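Guests and owners send us many of the same questions, so we keep the answers on one page. It covers stays at the Stosteo apartments, booked directly or through Hostbridge. If your question isn't answered, write to the front office through your booking page.

## Booking and payment

**Do I need an account to book?**

No. You can book as a guest with an email address and a card. An account is useful if you stay often, as it keeps your past invoices and your room preferences in one place.

**When is my card charged?**

For stays shorter than a month, the full amount is taken at booking. For monthly stays, the first month is taken at booking and each later month is charged on the same day of the month as your arrival. If that day doesn't exist in a given month, we charge on the last day.

**Is there a deposit?**

Short stays have no deposit. Monthly stays have a deposit of $600, held on your card or paid by bank transfer. In the Ansari building, the two-bedroom apartments have a deposit of $2000. Deposits go back to the same card or account after the checkout inspection.

**Why is my Hostbridge total different from the one on your site?**

Hostbridge shows its service fee as part of the nightly price. We don't charge that fee on direct bookings, but we do list cleaning as a separate line. Compare the final totals, not the nightly rates.

**Can I get an invoice made out to my employer?**

Yes. Enter the company name and tax number under Billing before you check out. We can't reissue an invoice for a month that has already been closed in our books, so please check the details early. If your employer pays us directly, we need a purchase order number before arrival.

**Can I move a booking I made through Hostbridge to a direct booking?**

Not for the current stay. Changes, refunds and extensions on a Hostbridge booking go through Hostbridge. Your next stay can be booked with us directly.

## Arrival

**What time is check-in?**

From 3 p.m. There is no latest time. The door code is sent by text on the morning of arrival and starts working at 3 p.m. If the apartment is ready sooner, we'll send a second text and turn the code on early.

**My code doesn't work. What should I do?**

Press the star key first, then the code, then the star key again. The keypad locks for a few minutes after several wrong tries. If it still won't open, call the number printed on the plate next to the intercom. It is answered day and night.

**Can I drop my bags off before check-in?**

The Ansari building has lockers in the lobby, to the left of the mailboxes. They are free for guests on the day of arrival and the day of departure. The Zakano building has no lockers. Guests staying there may use the ones at Ansari, a six-minute walk away.

**Is there parking?**

Zakano has an underground garage with a height limit posted at the ramp. A space must be added to your booking before you arrive. Ansari has street parking only. The street is swept on Tuesday mornings, and cars left on the even-numbered side at that time get towed. We can't help recover a towed car or pay the fee.

**Do I need to show ID?**

Yes, once, through the link in your confirmation email. A passport, driver's license or state ID will do. All adults staying overnight need to be on the booking.

## The apartment

**What is in the kitchen?**

Every apartment has a refrigerator, a cooktop, a microwave, a kettle, pots, one large frying pan and dishes for as many people as the apartment sleeps. One-bedroom and two-bedroom apartments also have an oven and a dishwasher. Studios don't. There is salt, dish soap and a new sponge at the start of each stay. Oil, coffee and other groceries are not supplied.

**The cooktop won't turn on.**

The cooktops are induction and only work with the right pans. All the pans in the apartment are suitable. If you brought your own and it doesn't heat, try one of ours before you report a fault. If a small key symbol is lit, the child lock is on. Hold your finger on the symbol until it goes out.

**The microwave clock is wrong. How do I set it?**

Clocks lose the time when the power is cut. Models differ between apartments, so use the manual for your unit, which is in the house folder. The clock has no effect on cooking, and you can leave it as it is if you prefer.

**What can't go in the microwave?**

Metal, foil, anything with a metallic rim, and closed containers. The travel mugs sold in the lobby machine are steel and can't be microwaved either. Our plates and bowls are fine.

**How do I control the heat?**

Use the thermostat in the hallway. It can be set between limits that depend on the season. From November on, the lower limit goes up to protect the pipes, so you won't be able to turn the heating off completely. Please keep the windows closed while it runs.

**How fast is the internet?**

Fast enough for video calls and streaming on several devices at once. The network name and password are on the card inside the front door. If you need a wired connection, there is a port behind the television in every apartment at Zakano and in the larger ones at Ansari. Cables can be borrowed from the office.

**Is there a washing machine?**

Both buildings have a shared laundry room in the basement, open from 7 a.m. to 10 p.m. The machines take cards. Each has 4 wash programs, and the short one is meant for small loads only. Clothes left in a machine after the cycle may be moved to the folding table by the next person.

## During your stay

**Is cleaning included?**

Short stays are cleaned before arrival and after departure. Monthly stays include a cleaning every two weeks, with fresh sheets and towels. You'll get a message the day before. If you'd like to skip a cleaning, reply to that message by 6 p.m. There is no refund for skipped visits.

**Can I have visitors?**

Yes, during the day and evening. Anyone who stays overnight needs to be added to the booking. Quiet hours in both buildings start at 10 p.m.

**Are pets allowed?**

Dogs and cats are allowed at Zakano with a pet fee per stay. Ansari doesn't accept pets. Service animals are welcome in both buildings at no charge.

**Where does the trash go?**

The trash room is on the ground floor, past the elevator. Your door code opens it. Gray bins are for general waste, blue for paper and cardboard, and green for food scraps. Please flatten boxes. Large items such as furniture and suitcases can't be left there.

**Something is broken. How do I report it?**

Use the Repairs button on your booking page and add a short note. Tell us if we may enter while you're out. For water leaks, a burning smell or no heat in winter, please call.

**Can I receive packages?**

Yes. Use the full address with your apartment number. Small packages are left in the mailroom. Anything that needs a signature has to be accepted by you in person.

## Changes and checkout

**Can I extend my stay?**

If the apartment is free, yes. The option appears on your booking page when it is available. If someone else has booked it, we can often offer another apartment in the same building.

**What is the cancellation policy?**

Short stays can be canceled for a full refund up to a week before arrival. After that, we keep the first night. Monthly stays need 30 days' notice, counted from the day we receive it in writing.

**What do I need to do at checkout?**

Leave by 11 a.m. Take out the trash, start the dishwasher if there is one, and close the windows. You don't need to strip the beds.

**Do I have to empty the kitchen?**

Please do. Check the refrigerator, the freezer, the oven and the microwave. Unopened dry goods can go on the shelf in the laundry room for other guests. Any other food left behind is thrown away.

**I left something in the apartment.**

Write to us with your apartment number and a description. We keep found items for 30 days and can mail them at your cost. Food, drinks and opened toiletries are not kept.

**When will I get my deposit back?**

The inspection is done within two working days of checkout. Banks then take roughly 6 days to show the refund.
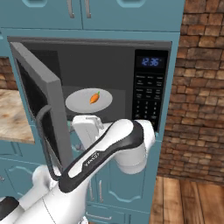
*Check inside the microwave before you leave.*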